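4.3 Does a marked boundary make people tidier?

The claim that a taped outline on a work surface leads people to put things back in order has been repeated so often that it is rarely tested. Graner's account rests on 26 households and no comparison group. Lokden and Shi offer more data, 2,359 put-away episodes in all, but they counted any object inside the line as "tidy", however it lay. By that rule a heap is as good as a row.

We coded the same behaviour more strictly. Of the 1,055 episodes in our June sessions, each was marked twice: once for whether the blocks were inside the tape, and once for whether they had been set in line with one another. The first score was high, as everyone before us had found. The second varied a great deal from one person to the next and seemed to owe little to the tape. People who lined up their blocks on a taped table mostly did so on a bare one too.

An outline that is open on one side raises a further problem. Inese Mockus, who coded the sessions with us, argued that the open side tells people where to begin and so encourages rows. This may be right, but our records do not show it. A row running back from the opening (Figure 7) could come from the shape of the tape, from habit, or simply from the reach of the arm.
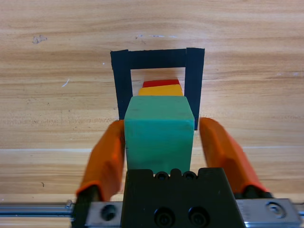
Figure 7. Red, yellow-orange and teal-green blocks in a row within a three-sided outline of black tape on a light wooden tabletop.

We are also wary of the colour argument. Nendine's manual advises using blocks of different colours, on the grounds that people sort more readily when they can tell items apart. It cites no trials. In our sessions we never varied colour and tape separately, so we cannot say which of them did the work, if either did. Until someone runs that comparison, the advice should be treated as a guess.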